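Stripping Office Towers at the Flostden Bench

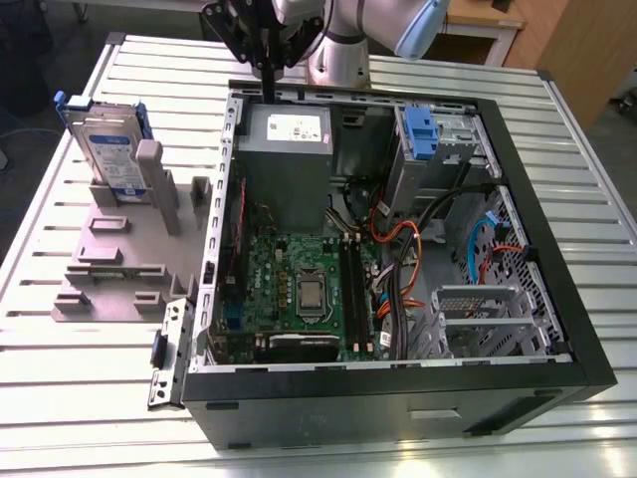
The refurbishing bench at Flostden took in 3495 desktop computers last year, and its lead technician puts the usual strip-down at 13 minutes per tower. "Side panel first, then you look at the cabling," she said. "The cabling decides how long it takes."

Data cables are unplugged at the board end. Memory is pulled and tested in pairs. Power supplies go on a load tester, and any unit that drifts by over 2 percent is scrapped.

The processor stays in its socket until the board has been checked. "Bent pins are our biggest loss," she said. "We lost a whole batch from Salcombe that way in December."

Drive brackets are kept by model and stored in bins under the bench.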